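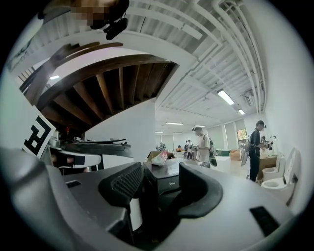

The **Flardale workshop** is a shared work room on the lower level of the Van Dusen building in Mundlow. It is used for light repair, assembly and the packing of parts. The room has a floor area of 142 square metres and is open to members during the day. Its name comes from Flardale Lane, on which the old loading door stood.

## History

The building was put up as a store for seed and garden tools. After the store closed, the lower level was rented to several small firms, and the last of them, the furniture maker Sundano, left behind a part of its benches. The present workshop was opened by Lyle Kowalczyk and Nassoro Laizer, who first had the idea to use it only in winter. In the first year it had 121 members. The yearly fee was at that time 3000, paid in two parts, and a lower fee was added later for students.

## Ceiling and stairs

A wooden staircase with brown treads goes up over one part of the room. From below, the treads and risers make a zigzag, and a white stringer follows them in a curve. A small ceiling light is placed under the stairs. The space below a staircase is often closed with a door and used as a cupboard, but in Flardale it was left open, and work surfaces reach close to it.

The ceiling is not covered. Its parallel beams are painted white, and white pipes and conduits run along it in bundles. An open ceiling of this type makes it easier to reach the pipes when they need repair. It also collects dust, which must be removed with a long brush. The cleaning is done once a year, in March. 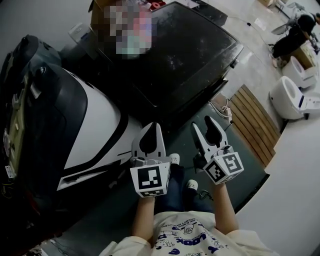
*Article by Hằng Nông. Last revised Oct 7, 2021.*

## Floor

The floor is grey concrete. Concrete carries heavy loads well, but it is hard for people who stand on it for many hours, so a dark mat covers a part of it. The mat can be rolled up and washed with water and mild soap. Members are asked to wear closed shoes on both surfaces. Power cords are laid on the floor only while they are in use, and the house rules say that they must be rolled up in the evening.

## Storage

Most of the storage is low, so that the top can also serve as a table. Large black surfaces of this kind show every speck of dust, and the rules ask members to wipe them with a damp cloth before they put down paper or fabric.
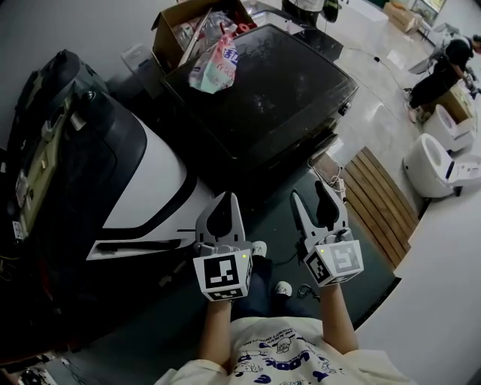

*Black cabinet or box with an open cardboard box of plastic packaging over its edge.*

Used packaging is kept in cardboard boxes until it is sorted. Clean plastic bags are used again for screws and other small parts, and torn ones go to the collection point. Wayne Lavoie wrote the first sorting rules, which were later made shorter by Dwayne Sorensen.

## See also

- Van Dusen building
- Workbench
- Anti-fatigue mat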